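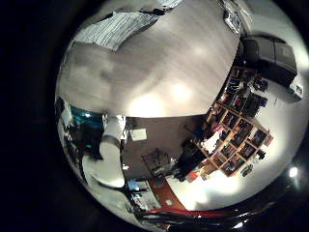 2020-03-02

So the fixtures for the midweek league came through last night and we've drawn Cletton away first. Again! That makes it three seasons running that we start on that pitch, the one with the slope at the pavilion end where anything short just rolls along the floor and takes your off stump with it.

I've been meaning to write about winter nets since November and kept putting it off, so this is me catching up. We've had the sports hall on Thursday evenings, 15 of us most weeks, which is too many for two lanes. You get your six minutes, you edge four of them, and then you're back in the queue with your pads on, talking about gloves.

The big news is that Tanveer Hashmi is bowling leg spin now. He's 41 and has bowled medium pace for as long as I've known him, and he came in after Christmas and announced that his knees had had enough. The first couple of weeks were dreadful (one went over the netting and into the badminton) but he's got a googly of sorts and I can't pick it. Jawad Mughal says he can, though he was bowled by it twice on Thursday while saying so.

Jawad's captain again this year. He wants to bat first whenever he wins the toss, and I think he's wrong for April, when the ball does all sorts until six o'clock and then it's too dark to see it anyway. We had this out in the car all the way home. He dropped me off still going on about scoreboard pressure.

I also bought a new bat, a second-hand one from a lad at Vundard who's given up playing. Lovely pick-up, a bit heavy in the toe, and it needs knocking in again where he's had the face sanded. I read somewhere that you want some 3,000 hits with the mallet. I've done maybe an evening's worth in the garage and my wrist is killing me.

First friendly is against Mohmand, date still to be sorted, and we're short of a keeper for it. If you've got gloves and a free Sunday, leave me a comment - tea's included and the lifts go from the station.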